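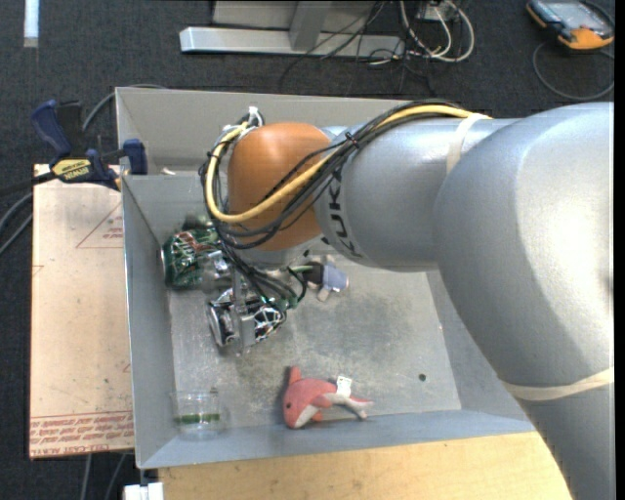 # Re: [shop-robots] Hand drops out after wrist rotation

Date: 4 January 2018

Replying to the list, as two people asked me off-list about the same fault. The earlier message is quoted in pieces with my notes under each piece.

> The hand is on the KUKA and the bin is clamped to the table. Everything enumerates at power-up. When I turn the last joint more than a quarter turn, one finger stops reporting. It comes back after a restart.

I had the same symptom on my build in October. Mine was a conductor broken inside its insulation, right where the bundle goes over the orange wrist housing. It tested fine with the arm parked. With the wrist turned, the break opened up, the finger board lost its ground, and the bus driver locked until the next restart.

To check for it:

1. Power off the hand. Leave the arm powered so you can jog it.
2. Put a meter across the finger ground, from the hand connector to the supply end.
3. Jog the last joint in small steps at the slowest speed and watch the reading. Stay out of the bin area while jogging.
4. Repeat in the other direction.

A good line stays flat. Mine read normal up to 40 degrees and then went open.

> Could the ties be too tight? I have the bundle tied to the forearm and then looped over the wrist down to the hand.

Possibly. The ties along the forearm do no harm by themselves, but the last one before the wrist decides where all the bending happens. If it sits close to the joint, every rotation is taken up in a very short piece of cable. Move that tie back toward the elbow and leave a larger loop. Then run the joint to both ends of travel by hand jog and confirm that the loop doesn't catch on the housing or on the rim of the bin.

I would also separate the yellow cable from the black ones over the moving section. If it is stiffer than the rest, it will set the bend radius for everything tied to it. Let it have its own loop.

> I swapped the bus adapter for the Witix one and nothing changed.

That fits a wiring fault. Put the old adapter back so you are only changing one thing at a time. The Witix unit also needs its termination switch set by hand. With termination on at both the adapter and the palm board you will get errors that look a lot like this one.

> The log shows 1631 frame errors on that finger and 2 on the others combined.

Useful. A bad supply would spread the errors over all the fingers. One finger taking nearly all of them points to its own branch, so start at that connector and work back.

> Should I put strain relief on the finger modules too? The boards are exposed and the wires just wrap around the metal.

Yes. Wrapping the wires around the body holds them in place but still lets them pull at the solder joints. I used a small printed clip screwed to the metal frame, with the wire held before it reaches the board. The file is in the Dundomar folder on the list archive, under hand parts. Print it in something that bends a little. My first set was brittle and cracked at the screw hole.

> For test objects I use a soft toy and a clear plastic cup. Any reason to change?

Keep both. The plush dolphin tolerates a bad grip, so use it while you are chasing the wiring. Leave the cup until the finger has stayed on the bus for a full run. If a finger drops out while closing on the cup, it holds its last current command, and on my controller that is enough to crush it. Set a timeout in the Nkuna driver so that a silent finger goes to zero current. The default is no timeout at all. I use 40 ms.

One more item on the bin. Bar clamps on one edge will let the opposite side creep if the hand pushes down on a sloped wall. Mark the table at the free corners with tape and look at the marks after each run. If the bin has shifted, your taught positions are off by the same amount.

Please post the meter readings for both directions, along with the position of the last tie measured from the wrist joint. If the line stays flat all the way through, send the palm board revision and I will compare it with mine.

-- 
Drutitz build log, shared bench 
Reply to the list, please. Off-list questions don't get archived.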